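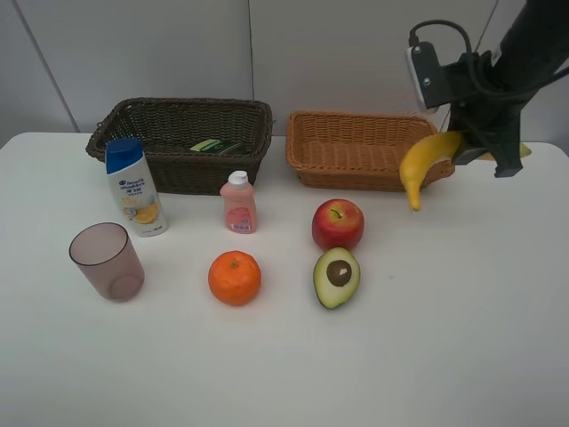
Accueil | Galeries | Ateliers | Contact

Galerie : rangement et corbeilles

Deux corbeilles en osier, une table blanche et ce qui traîne d'habitude entre la cuisine et la salle de bains. Le tri par corbeilles se pratique à la maison Hendham depuis janvier, à raison de 15 minutes en fin d'après-midi. Le principe tient en peu de mots : une corbeille foncée, une corbeille claire, et chaque objet posé sur la table finit dans l'une des deux ou repart dans la pièce d'où il vient.

La corbeille foncée est rectangulaire, en osier brun serré, avec le bord légèrement évasé. On y met les paquets plats, qui tiennent bien contre les parois. Il y en a un au fond, vert et jaune.

La corbeille claire est moins profonde. Elle sert aux fruits. Les bananes passent en premier et les oranges viennent ensuite, calées à côté. Dans une corbeille basse, on voit tout de suite ce qui commence à brunir, et on ne retrouve pas un fruit oublié sous les autres.

Les flacons restent debout devant la corbeille foncée jusqu'à la fin du tri. Le shampooing à bouchon bleu, avec ses tranches d'orange sur l'étiquette, est à gauche ; le petit flacon rose à bouchon blanc est à sa droite. Ils ne vont pas avec les fruits. À Hendham, les produits de toilette repartent à l'étage dans une boîte à part, achetée chez Harries avec 2 autres du même format.

Le gobelet mauve translucide est un cas discuté. Il a servi de verre à dents, puis de mesure pour le riz. Pour l'instant il attend au bord du tri, sans corbeille attitrée.

La banane est dans l'osier clair, la tige relevée par-dessus le bord. L'orange est encore sur la table. 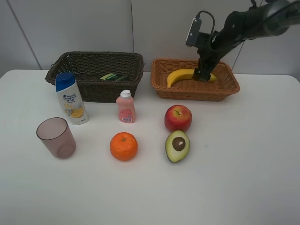
Lleucu Parri trouve qu'il vaudrait mieux séparer les bananes des autres fruits : chez elle, les oranges gardées dans la même corbeille prenaient un goût au bout de 5 jours, et elle a fini par suspendre les bananes à un crochet près de la fenêtre. Elle conseille aussi de garnir le fond d'un torchon, parce que l'osier marque les fruits mûrs.

Le torchon a été adopté depuis. Pour le crochet, on verra, le mur de la cuisine est en mauvais état de ce côté.

Entretien de l'osier : brosse souple à sec, puis chiffon à peine humide, séchage à l'ombre. Ne pas laisser les corbeilles contre un radiateur, les brins cassent au niveau du bord. La foncée demande plus de soin, car la poussière s'y voit davantage.

La prochaine galerie portera sur les tiroirs de l'atelier de Drasness, qui contiennent plus de 47 bobines de fil à reclasser.

Classé dans : Maison, Rangement, Vannerie
47 partages | 2 commentaires

Galerie précédente | Galerie suivante | Retour en haut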